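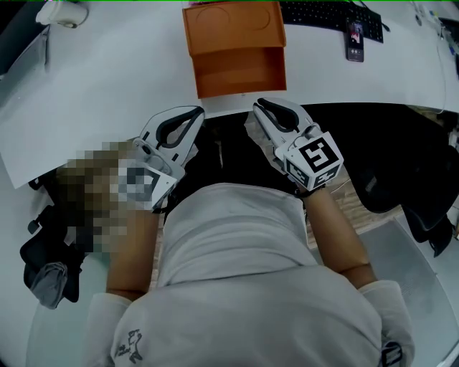

Duas pinças de mão na borda curva de uma mesa branca.

Farmacologia Aplicada ao Desporto — apontamentos da aula 13
Tema: cafeína, do grão ao positivo que já não existe

Na aula passada ficámos na absorção oral. Recapitulando para quem faltou: a cafeína absorve-se quase toda no intestino, atravessa a barreira hematoencefálica sem pedir licença e chega ao pico plasmático, em regra, dentro da primeira hora. A semivida no adulto saudável anda entre três e sete horas, e isto explica boa parte das caras que vejo às oito da manhã.

1. Mecanismo
Antagonismo competitivo dos recetores da adenosina, sobretudo A1 e A2A. A adenosina acumula-se durante a vigília e o esforço; a cafeína senta-se na cadeira dela. Não fornece energia nenhuma, apesar do que dizem as latas. A inibição das fosfodiesterases e a mobilização de cálcio só têm peso em concentrações tóxicas. Quem as puser no exame como mecanismo principal perde a cotação toda da alínea.

2. Metabolismo
Fígado, CYP1A2. Metabolito principal: paraxantina. O tabaco induz a enzima; os contracetivos orais e a fluvoxamina inibem-na. Na gravidez a semivida alonga-se bastante. Há ainda a variação genética, assunto preferido de quem vende testes de saliva.

3. Dose e desempenho
Os efeitos em provas de resistência aparecem com 3 a 6 mg/kg, tomados uma hora antes. Acima disso ganha-se tremor, taquicardia e visitas à casa de banho. Em força máxima os resultados são mais modestos e mais discutidos.

Exercício. Um ciclista de 73 kg toma um comprimido de 287 mg (produto Stadum, fabricado pela Nasr, rótulo na pasta da disciplina). Calculem a dose por quilo e digam se cai no intervalo. Depois repitam com 2 comprimidos e comentem. «É muito» não conta como comentário.

4. Estatuto antidopagem
Saiu da lista de substâncias proibidas em 2004 e passou ao programa de monitorização. Antes disso havia um limite urinário — e uma quantidade notável de atletas com muito gosto por café.

5. Efeitos adversos e abstinência
Insónia, ansiedade, refluxo, palpitações. A cefaleia de abstinência começa em regra entre as 12 e as 24 horas. Atenção à cafeína anidra em pó: o erro de medida com uma colher de cozinha pode ser fatal, e aqui não faço piadas.

Leituras: capítulo das metilxantinas no manual Hutlow; caso clínico Musdale, só a primeira parte. A segunda fica para julho, com os diuréticos. Tragam calculadora, a do telemóvel não entra no exame.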